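The Stool Problem

I was on commit 3273 when the planner started refusing to put the stool down.
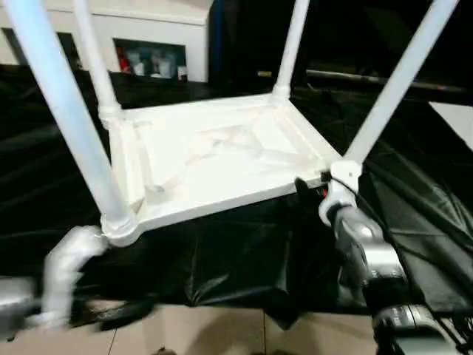

It wasn't a crash, which I could have handled. Crashes are friendly, they give you a line number. The planner just kept returning an empty path and a status message I had written myself, back in my first week at Gestel, when I thought I was funny. NO THANK YOU, it said. I'd meant to change that before anyone important saw it.

So I did what you do at nine at night with a demo coming up in November. I made tea, I blamed the perception stack, and I opened the logs (in that order).

Perception was fine, which annoyed me. Lokance, our pose estimator, had the stool upside down with four legs in the air, and it was so sure of itself that I checked the number twice. The grasp points were good too, one on each side, low, near where the legs meet the seat. Left arm happy, right arm happy. And then the request went over to Trikska, the planner, and Trikska said no thank you.

I tried loosening the tolerance. No thank you. I gave it 20 seconds to think instead of 2, and it took every one of them, and I sat there watching the cursor blink like I was waiting on a jury. No thank you!

Now, I know what a planner is. I wrote a good chunk of this one. It grows a tree of arm positions until one branch touches the goal, and if no branch does, it gives up. It doesn't have opinions. But it was late, and I'd been talking to it for an hour, so I typed into the goal field, just to be typing something: where do you want it?

That's not valid input, of course. The goal field takes a pose. It should have thrown a parse error and gone back to sulking.

It returned a path.

I looked at that path for a long time before I let myself play it in the simulator. The arms lifted the stool a little, turned it over slow as anything, and set it on its feet. Then they backed away on both sides and left a nice wide gap in front of the seat – about the width of a person.

I went looking for the reason, because there's always a reason. I found one, sort of. When the parser fails it falls back to the last good goal in the cache, and the cache was from Nasr, the old project, the one that helped people sit down and get up again. We shut it down before I ever finished the handoff code. I'd forgotten we had copied that cache over. More than one person had told me to clear it.

I wrote the bug up properly, with steps to reproduce. I fixed the parser, and while I was in there I changed the status message to something a grown-up would write.

The cache I left alone. I put a comment next to it saying don't delete – and then I couldn't think what else to say, so I committed it like that and went to find my coat.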